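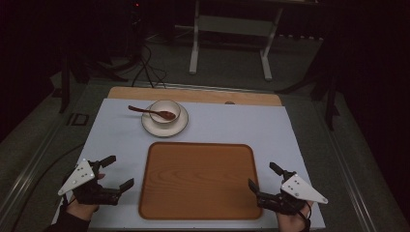
Home | Diary | Old Sermons | Reading List | Contact

Thursday, April 16, 2026

Eleven days since Easter, and the lilies are still up at the front of the church, brown at the edges and smelling like a wet basement. I suppose we are all waiting for somebody else to carry them out. In theory Easter lasts fifty days. In practice it lasted until the ham ran out.

I went into Judbridge this morning for stamps and came home annoyed, which is how I usually come home from Judbridge. The Valtivus store has moved its Easter shelf to the back and marked it down. Among the leftovers was a thing called a Renewal Box, in sage green cardboard, with a candle, a packet of seeds and a booklet inviting me to "roll away whatever is blocking your best season." I read the whole booklet standing up. There is a stone in it, and a garden, and a dawn. There are women, plural, who get up early and are rewarded with clarity. What there isn't, from cover to cover, is anybody who was dead.

I don't mind people selling candles. I buy candles. And I know the old complaint about bunnies and eggs, having preached it myself at least twice in my working life to people who were sitting there with chocolate in their coat pockets. The bunny never bothered me much. The bunny makes no claims. The booklet, on the other hand, had clearly read the Gospel, gone through it with a pencil, and kept the furniture.

It was nine dollars. I put it back.

Then I grumbled all the way up the hill to Urkmont, nearly missed the turn by the feed store, and somewhere past the bridge had the unpleasant thought that I've preached that booklet too. Not in sage green. But I remember an Easter when the church was full of visitors, and I had a good deal to say about hope in general and new beginnings, and the daffodils got a mention, and I sat down pleased with myself. An old farmer shook my hand at the door and said, "So did he get up or didn't he?" I said of course. He said, "Well, I was listening for it."

I have had better reviews and remembered them less.

So this afternoon I read Luke 24 again, slowly, the road to Emmaus. Two people walking away from Jerusalem with the whole story in their possession. They've got the facts in order. They've even heard about the empty tomb. And the saddest words in it are "we had hoped," which is about as far as you can get from your best season. He lets them talk for miles. Then he calls them foolish, which I have never seen on a candle, and explains it all from Moses on, and they still don't know who he is until supper.

I looked for help in Munteanu's little commentary, which I've owned for years and which has a coffee ring on the front that I blame on a previous address. Page 175 says the evangelist "does not ask the travelers to feel better before he joins them." I underlined that. Then I found I had already underlined it, in a different ink, and written "USE THIS" in the margin. I never did use it.

The study group meets tonight at 6 and we're supposed to be on Leviticus. I may pull rank, although I'm retired and don't have any, and make them do Emmaus. Leviticus will keep. There'll be complaints about the schedule, and someone will want to know whether the handouts have to be redone, and the answer is no, because I never did the handouts.

Other business. The letter came about the organ: 825 dollars to fix the one pipe that hums through the prayers. Some of us have grown fond of it. During the long silence on Good Friday it held a note somewhere near B flat from start to finish, and a visitor told me afterward how moving she found it and asked who had composed it. I told her it was traditional.

Rain since lunch. I should plant the peas. I should also call my brother, who thinks all of this is nonsense but always phones on Easter Sunday to say "Happy Easter" in a voice like he's returning a borrowed ladder. I missed it this year, being asleep in the armchair by two o'clock. He left a message. It says, "He is risen, apparently. Call me."

I've played it four times. Calling him after supper, before the group, if I can find my other shoes.

We use cookies to remember your visit. Accept | Decline

Contact | Copyright 2026 | Back to top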